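Cahier d'atelier, projet Fluvar, octobre
Pince deux doigts, essais sur cubes de mousse

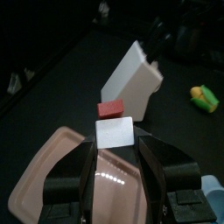
Selon le groupe Trendar, on triche : la mousse pardonne tout, et le règlement du concours Ruchti parle d'« objets variés », ce qui laisse au jury une belle marge pour nous humilier. À leur avis il faudrait passer tout de suite au maïs en plastique.

Noté. Le maïs attendra. On a déjà 137 prises enregistrées avec la mousse et je ne tiens pas à repartir de zéro pour un légume.

14 h. Seuil de courant passé de 3 à 4 dans le fichier de config (unité inconnue, merci à la promotion précédente pour les commentaires). Les doigts ferment moins mollement. Série de 16 : deux cubes lâchés pendant la montée, un troisième parti sous l'établi, toujours pas revu.

Le cube blanc sature sous les néons. Baisser l'exposition avant d'accuser le réseau. On a accusé le réseau pendant une heure.

Vis des doigts à contrôler avant chaque série. La notice Zodoson recommande du frein-filet, l'armoire recommande du vernis à ongles.

À faire :
- refaire la série avec le bloc rouge
- dépose dans le plateau rose, sans toucher le rebord
- renommer « test_final_bon_2 »
- maïs, s'il le faut vraiment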